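Workshop tips: getting grasp software to behave on shiny hoops
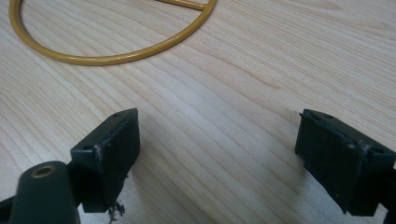

Yellow ring on a pale wood table, gripper fingers open.

I've been tuning the planner in Fluvlow on and off since December, and thin round stuff still gives me the most grief! So, a few things that help on my bench:

Fit a circle to the arc you can see, then let the planner pick a spot on the rim (mine kept aiming for the middle, which is mostly air).

Glossy paint fools my depth filter. I drop the confidence cutoff to 80 and smooth over 11 readings.

Cap the planner at 330 tries per grasp. I had it at 3000 once and went off to make a sandwich.

Mask the fingers out before you segment anything, and redo the mask whenever you swap pads. Save the old settings file first – I didn't, and that was my whole evening.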